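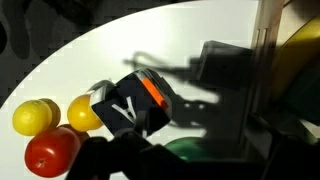

5.3 Protective stops and false contact during tabletop clearing

The clearing task was run for 504 attempts under the conditions set out in Section 4. Of these, 315 ended with the item released in its target container and no action from the operator. A further 133 ended in a protective stop, and the remainder were missed or dropped grasps, which are treated in Section 5.4. This section deals only with the protective stops. They were the most frequent single cause of lost time and, in the view of the authors, the result with the most direct bearing on safe use.

A protective stop was recorded whenever the Semgate controller cut motion without a command from the operator. Each stop was reviewed by two people working separately from the wrist recording, the joint torque log and the planner output. Where the two reviews did not agree, the case was passed to Kerubo Makokha, who had not been present for the attempt. The cause was then entered in the fault register under one of four headings: false obstacle, true contact, lost track, or unexplained.

False obstacle was the largest group, with 81 stops. In these cases the Akongate depth filter reported a solid body where there was only a shadow on the tabletop. The table was white and glossy and was lit from above, so that shadows falling on it had hard edges and strong contrast. With the wrist low over the work, such shadows could take up a large part of the view, while the fingers themselves showed almost black and hid part of the item to be grasped. The filter had been tuned on a matt grey bench. It took a sharp change in brightness as evidence of an edge in depth, and where the depth reading was missing because of glare it filled the gap from the brightness image alone. The planner then found the fingers to be inside an obstacle and called for a stop.

The fault was more common with small boxes than with round items. A dark box face gave few usable depth points, and the filter tended to join it to any shadow that touched it. The combined shape was wider than the gripper could open. Lemons and tomatoes were affected less often, although a tomato lying against another fruit was at times merged with it in the same way. Reducing the overhead light removed most false obstacles in a short follow-up run, but it also made the lost track cases worse, and we do not recommend it as a remedy on its own.

True contact stops were fewer and of greater concern. Most arose at the crate, which held toy blocks and other items packed closely together and which had no fixing to the tabletop. The position of the crate was entered once at the start of each session and was not measured again. If the crate was moved afterwards, by hand or by the arm, the stored position was no longer correct and the fingers could come down on a slat. Figure 4 shows the crate near the front of the round table and slightly over its edge, a position in which any downward or outward push carries a risk of tipping. The workspace check did not test for this. It confirmed that the crate lay within reach of the arm, and it held no model of the table rim.

Figure 4. Work area for the clearing task. The slatted crate is at the front edge of the table; the green bowl and the loose produce are behind it and to the right.

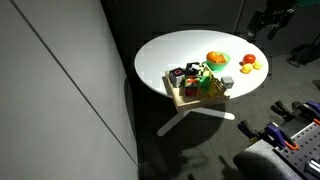
Two changes were made to the procedure in August. The first was a limit on downward force within a fixed margin of the rim, set in the Cikar safety layer so that the planner could not override it. The second was a new measurement of the crate position after every stop, whatever the recorded cause. Neither change alters the depth filter, and false obstacles should therefore be expected to continue until the filter is trained again on glossy surfaces.

One further point concerns the way in which stops were cleared. The operator could restart motion from the desk without walking to the table, and the register shows that false obstacle stops were often cleared within seconds. Operators who had seen many such stops in a session came to expect them – in interview, several said that they no longer checked the wrist view before restarting. A true contact stop gives the same tone and the same panel message as a false one. Under the Ogilvie reporting scheme used at our site, this was classed as a hazard in its own right, and restart from the desk has been withdrawn. The operator must now stand at the table, look at the fingers and the crate, and enter the cause before the arm can be moved again.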